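Changes to Room Bookings at the Gomthorpe Hall

From January the small rooms at Gomthorpe Hall will be booked by the hour instead of by the half day. Members asked for this in the fall survey, mostly people who only need a table for a short meeting and were paying for time they didn't use. Regular groups keep their current slots and don't need to do anything.

Bookings will go through Sengar, the same system the Lasach branch has used since last spring. You will need your member number the first time you log in. If you have lost it, the front desk can look it up. Paper forms will still be accepted until the end of March. 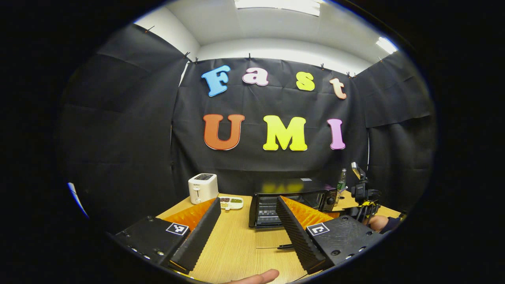

3 min read

Black curtains and clips can now be reserved along with a room. Tick the box for them when you book, and please fold the curtains when you are done – the last few sets came back in a heap. Foam letters for signs are kept in the supply closet and are free to use. Put them back in the bag sorted by size.

The main hall is not part of the change. It still seats 210 and is still booked through the office, with a deposit. Anyone planning an event there with hot food should ask about the kitchen at the same time, as it is a separate booking and fills up early.

A few smaller items. The side door code will change at the start of January, and group leaders will get the new one by mail. The parking lot lights are now on a timer and go off at 10:30 p.m. Genatum will replace the heating controls in the upstairs rooms during the first half of the month, so expect some cold mornings up there. Room 3 will be closed while the work is done. Groups that normally meet in it have been moved downstairs.

Questions about bookings can be left at the front desk or by phone at extension 2126. The desk closes at 5 p.m.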